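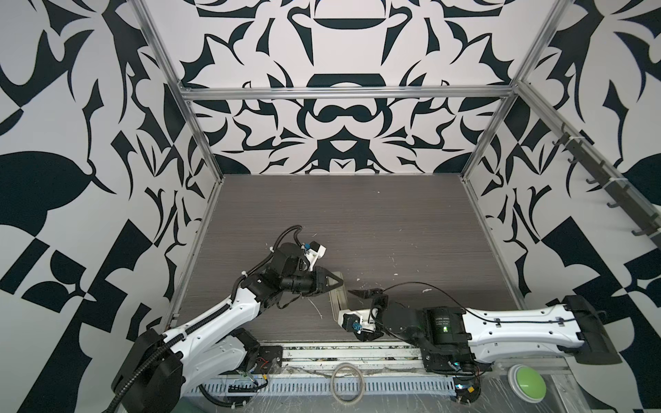

Third day of thinking about wallpaper and I've finally got opinions. Bernice Ofori told me to go plain, I went the other way. Big black and white pattern — leaves, curls, thorny bits, the whole lot. Love how it mirrors down the middle on the back wall. The gray wood-grain top calms it down, tho it shows every little white scrap, so a wipe down is next on the list. Same goes for the slotted rail along the front, dirt gets in there. Hook rail on the right is staying, six small black hooks and I want more.

Now the hallway. Two rolls left over, might be enoguh, might not. The paste from Lurko went lumpy on me after 20 minutes so I'm trying the Drisance one in July. Anyone used it? Tell me before I buy a bucket. Gotta run, dinner's on.

Home About Projects Archive Contact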